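Home | Services | Planning Ahead | Resources | Reviews | Contact

Search this site... Go

Product Review: The Varby Memorial Register Stand
By Isamu Maruyama
Posted in November

Funeral homes and houses of worship are often asked to provide a place where visitors may sign a register before a service. The Varby stand, supplied by Jomby, is intended for this purpose. Our office used it at the Nernwood chapel for three months, during visitations both large and small.

The stand arrives in one carton and is assembled without tools. The instructions are clear, although the print is small. One member of staff was able to prepare it before a morning visitation and had time to arrange the flowers afterward.

In use, the stand performs well. The writing surface holds an open register of standard size, with room for a pen and a small stack of memorial cards. At our largest visitation, 131 guests signed the book and the stand remained steady throughout. The height suits most adults. Guests who use wheelchairs will find it too tall, and we recommend that a low table be kept nearby.

We have two reservations. The ledge that holds the cards is shallow – cards printed on heavy stock tend to slide forward. The finish also shows fingerprints and must be wiped between services.

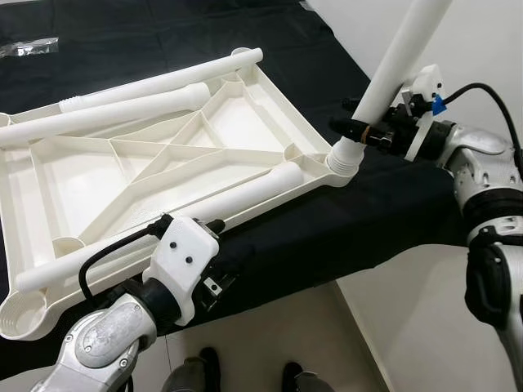 The price is $127, with delivery included. The comparable Ichikawa stand has a deeper ledge and a better finish, but it is considerably heavier and does not come apart for storage. Homes that conduct services at several locations will prefer the Varby for that reason. Those with a permanent chapel may wish to compare both before ordering.

Replacement parts may be ordered separately. Ours arrived in five days, correctly packed.

Rating: 3 out of 5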